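The number board has outlasted most of what sits on the toy shelf. It is a flat wooden puzzle with cutouts for the numerals, and children come back to it long after they can count.

Cavari, a toy shop in Zevcombe, keeps 20 kinds in stock and says they sell best in March. Most cost less than a box of building bricks. The shop suggests starting with two pieces, the 1 and the 2, and leaving the others seated in the board. Boards that include a greater-than sign stay useful into first grade.

Wipe the pieces with a damp cloth and dry them right away. Soaked wood swells and sticks in its slot.

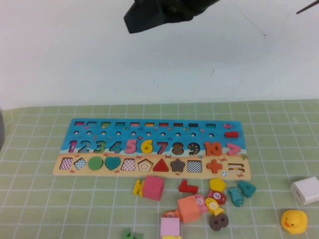 What should you do when a piece no longer fits its cutout?
Let it dry for two days, then sand the edge lightly with fine paper.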